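Tivton Adopts Revised Design Guide for Orkovlow Terrace Historic District

TIVTON – The Tivton Planning Department has adopted a revised design guide for the Orkovlow Terrace Historic District, effective in September. The guide replaces the interim standards applied to exterior work in the district and sets out which changes to buildings, boundary walls and street surfaces require a certificate of appropriateness.

The district contains 165 properties, of which 117 are classed as contributing structures. Contributing structures are those that retain enough of their original form, materials and setting to support the historic character of the area. The remaining properties are subject to review only where work would be visible from a public street.

Under the revised guide, replacement windows on street-facing elevations must match the original opening size, sash division and depth of reveal. Repointing must use a lime-based mortar no harder than the surrounding brick. Roof-mounted equipment, including solar panels and condenser units, is permitted on rear slopes without a hearing if it does not project above the ridge line.
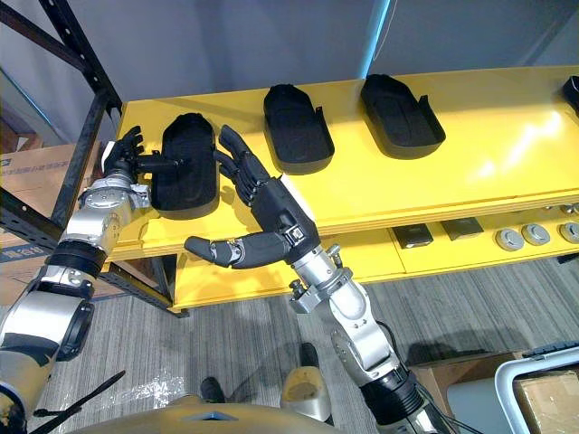

Renata Sadowski told the department during the comment period that the earlier standards had left owners uncertain about rear additions, and asked that the height limit be stated as a measurement. The adopted text does so. A rear addition may not exceed the eaves height of the main building and must be set in from each side wall by at least 2 feet.

The district boundary has also been amended. The north side of Hesto Street, previously excluded, is now included as far as the Osagie Mill gatehouse. Owners of the added properties have been notified by mail. Permits issued before the effective date remain valid under the conditions attached to them.

Applications for minor work will be decided by staff. Demolition, new construction and changes to a front elevation will continue to require a public hearing.

Copies of the guide and the amended boundary map are available at the Planning Department counter in Tivton Town Hall and at the public library.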